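Small thread about toilet paper holders, because I have visited 9 bathroom showrooms since June and I have opinions now.

We are renewing the guest toilet in Lerkau. Assunta Sartori, who rents us the flat, gave us a free hand for everything on the wall, so I went to see the holders in person and not only in the catalogue.

First thing: the shelf. I was against it, I thought it only collects dust. Then I noticed where my phone goes when there is no shelf. It goes on the floor. So, shelf. 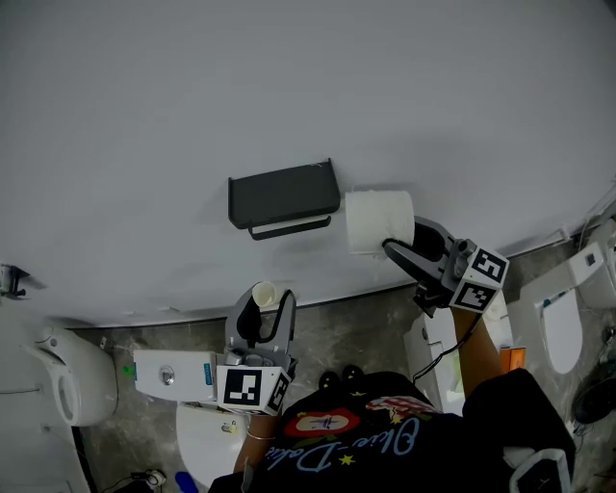

Second thing: the bar. I prefer the one open on one side, you push the roll on and finish. My aunt has the kind with a spring inside, and each time it jumps out and rolls behind the toilet.

Colour: dark grey on a pale wall looks very good to me, also with a white flush panel near it. Chrome shows every finger. My husband still votes for chrome.

Height: we put a tape mark at 60 cm from the floor and everybody in the family had to sit and try. My mother-in-law wants it lower. We are still negotiating.

Farzana Gilani asked me in the comments if glue is enough or one must drill. For a model with shelf I would drill, people lean on it. If you have a glued one that is still holding after some years, please write me which glue.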